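Olta Desk Roll, brown

I started sewing these because my own wrists were getting sore at the desk and every cushion I bought went flat by May. So the Olta is a small, firm roll with rounded ends, and you put it wherever you like: under your wrists, behind your neck, under one foot if you're a fidgeter like me!

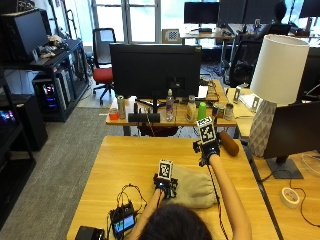

The cover comes in brown only for now. I did try a cream one and it looked awful after one Sunday with coffee, so brown it is. Each roll is 45 cm long and weighs 326 grams, light enough to toss in a bag.

I get the filling from Jidard and the cover cloth from Gasteo (they've put up with a lot of emails from me). The cloth takes a damp sponge and a bit of dish soap just fine. Please don't put the whole roll in the washer, the filling takes forever to dry.
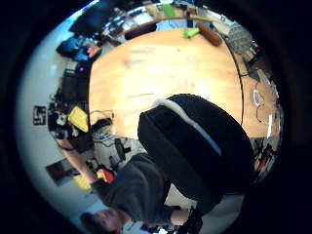
If you want something fatter for your knees or lower back, have a look at the Çınar, my bigger bolster. Same filling, same zipper, more of it.

I make these in runs of 500, and when a run sells out the next one takes me a few weeks. Leave your email on the contact page and I'll write when they're back. Shops ordering several at once, write to me first and I'll work out the shipping for you.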